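Draft 2, april 25 version not merged yet

**Water use in the Lerkum dorms: does a reminder card change anything?**

We read the meters in two dorms, Hirnel and Umido, for 20 days in April. Hirnel got cards by the showers, Umido got nothing. Same number of floors, simlar age.

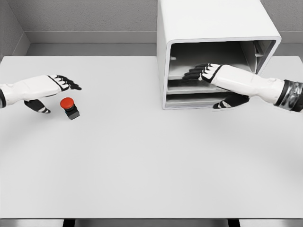

Day 21 reading thrown out, meter was being serviced. Totals in gallons:

- Hirnel (cards): 2704
- Umido (no cards): 2795

Small gap. Could be the cards, could be people going home on weekends. We didnt track who was away, should have.

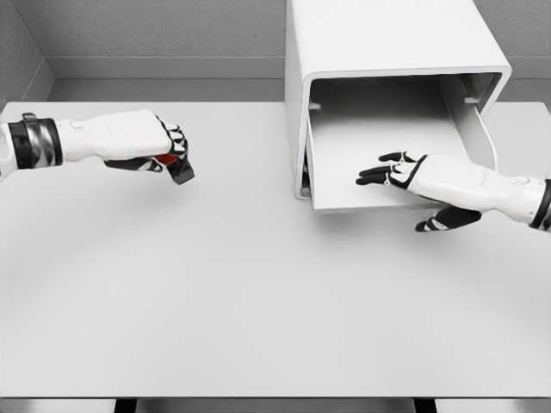 *Department of Environmental Studies, Lerkum College*

Survey: most people in Hirnel saw the card, few remembered what it said. Bigger print maybe. Also laundry is on the same meter so showers alone can't be seperated out.

Still to do: graph, sources, fix table 1.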